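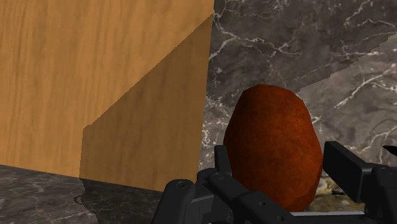

Ticket 939 — Ormsby meet results showing wrong team totals
Status: Resolved
Opened: 22 Apr 2026
Reported by: Borbridge Athletics, results desk

Problem
Team totals on the public results page do not match the printed sheets for the Ormsby league meet. Borbridge is shown 31 points lower than on paper. Drultdale is correct. Individual times and places all look right.

Setup
Dundadik results package, club license, one laptop at the finish and one in the office. Results are uploaded after each event.

Steps tried
1. Refreshed the public page and cleared the browser cache. No change.
2. Uploaded the full meet file again from the office laptop. No change.
3. Opened the women's 100 and 200 on the office laptop. Points were there for A runners, blank for B runners.
4. Opened the same events on the finish laptop. Points were there for both.

Support reply
Please check the scoring table on the office laptop under Meet Setup, Scoring. If it says "A string only," the B races are being left out of the upload. The two laptops do not share this setting.

Club reply
It was set to A string only. We used that for the indoor meet in January and it carried over when the file was copied. Changed it to A and B, uploaded again, and the Borbridge total now matches the sheet. Drultdale had no B runners in those events, so their score was never off.

One more thing — the men's relay still shows as "unofficial" on the page.

Support reply
Relays stay unofficial until the referee box is ticked on the laptop that sends the upload. Tick it in the office copy and send that event only.

Club reply
Done, relay now shows as official. OK to close.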